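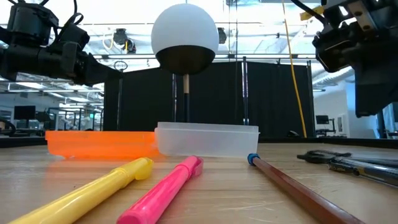 How many trays does a shared worktable need?

Two to begin with, open on top and different colors, and a third only after both have filled up fairly.

That is the position of the woman who sorts the supply tables at Zorkthorpe, a shared workshop with 101 members and, by her estimate, one sense of where the pliers go. She has held the job since May and speaks of it the way other people speak of jury duty.

"Everybody loves a lid," she said. "You put a lid on a box and it becomes furniture. Then they set a coffee on it."

So her trays are low and see-through, one orange, one whitish. Does the color mean anything?

"It means I can shout 'orange' across the room and people know where to look."
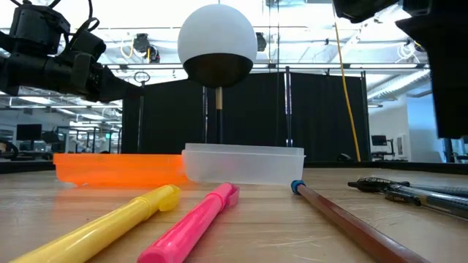
Wekel Auer, staff writer, Dernel Notes

We talked beside a pale wooden table with a good many scuffs in it. She won't have it sanded. A clean top, she says, makes members nervous, and nervous members carry their markers home.

Markers are a sore point. The workshop budgets for 2,000 small supplies a year and she suspects the highlighters leave first, yellow ahead of pink. Pencils stay put. "I've never had to chase a pencil," she said. "A pencil with a cap on the end, maybe. That's a fancy pencil."

I asked why the pens so often lie in front of the trays when the trays are right there.

"Because that's as far as the arm goes at the end of the day," she said. She lets it slide until closing, when she does a pass of 4 minutes by the wall clock. Writing things go in one tray, anything with a blade or a jaw goes to the drawer, and whatever she can't name goes in the other tray until its owner comes asking.

Has anyone come asking?

"Once. It was for the tray."

She is now pricing a second orange one.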